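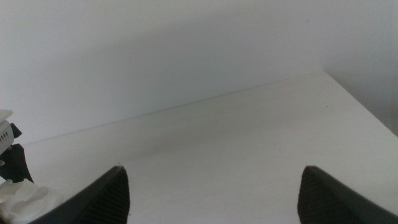 Diltville Library to Close Upper Floor for Repairs Until April

1/15/20

The upper floor of the Diltville Public Library will close next week so that crews can replace the heating pipes and repair water damage under the floor. The library expects to reopen it in April. The ground floor will stay open during normal hours.

The town council approved the work in a 3-2 vote after a short discussion. Most of the money will come from the building repair fund, which the town set up after the roof was replaced. The rest will come from a state grant for older public buildings.

Library director Katalin Major said the pipes have been a problem for several winters. A leak last fall soaked part of the floor in the local history room, and the staff had to move the map cabinets into the hallway overnight.

"We patched it, and then we patched it again a few feet over," Major said. "The plumber told us he could keep coming back, but he didn't think we should keep paying him to."

The heating system was put in more than 50 years ago, when the library moved into the former Malitz furniture store on Mill Street. The pipes on the ground floor were replaced during a later remodel. The upstairs pipes were left alone at the time to save money.

Vincze Mechanical, which has its shop on the county road, will do the heating work. A second crew will take up the damaged floorboards and put down new ones once the pipes have been tested. The walls in the history room and the two study rooms will also be repainted.

What is moving

Close to all of the adult nonfiction is shelved upstairs. Staff will bring 2,000 of the most borrowed titles down to the ground floor, where they will be placed on temporary shelves near the magazine area. The remaining books will be boxed and kept in storage at the old Mident school building.

Books in storage can still be requested at the front desk or by phone. Requests made before noon will normally be filled by the next day the library is open. Holds that have already been placed will not be canceled, and no late fees will be charged on upstairs books that come due while the floor is closed.

The history room's newspapers and town records will not be available at all until the floor reopens. Major said the bound newspapers are too fragile to be moved more than once. People who need birth or property records should go to the town clerk's office, which keeps its own copies.

The public computers will be set up along the back wall of the children's room. There will be fewer of them than usual, and sessions will be limited to an hour when people are waiting. The printer and the copier are moving to the front desk. Prices for copies will stay the same. 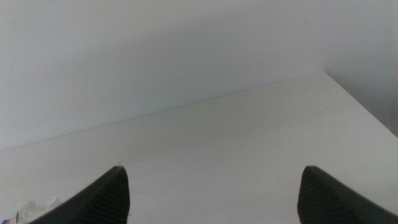 Meetings and classes

Groups that use the upstairs meeting room will need to find another place to gather. The town hall has offered its side room in the evenings, and the library is taking sign-ups for it at the desk. Groups that already have dates on the library calendar will get first pick.

The tax help sessions will go ahead as planned in the side room at town hall. Appointments are needed this year, and they can be made by calling the library. The beginning English class will meet in the children's room after the story hour ends. The chess club has moved to the senior center and will stay there through the spring.

Parking will be tight at times. The contractors will use the spaces along the north side of the building for their trucks, and the book drop on that side will be locked. The front book drop will be emptied twice a day. The elevator will be shut off for the length of the project. The ramp and the accessible restroom on the ground floor will not be affected.

Noise is expected on weekday mornings, mainly during the first part of the job when the floorboards come up. The library has asked the crews to stop loud work before the after-school hours begin.

Once the floor is finished, the Friends of the Library plan to buy new chairs for the study rooms. The group has set aside $500 and will hold a used book sale in the spring to raise more. Donations of books in good shape can be left at the front desk. Textbooks, encyclopedias and magazines will not be accepted.

Major said the library will post updates on the front door and on its website. Questions about holds, room bookings or the tax sessions can be taken to the front desk during open hours.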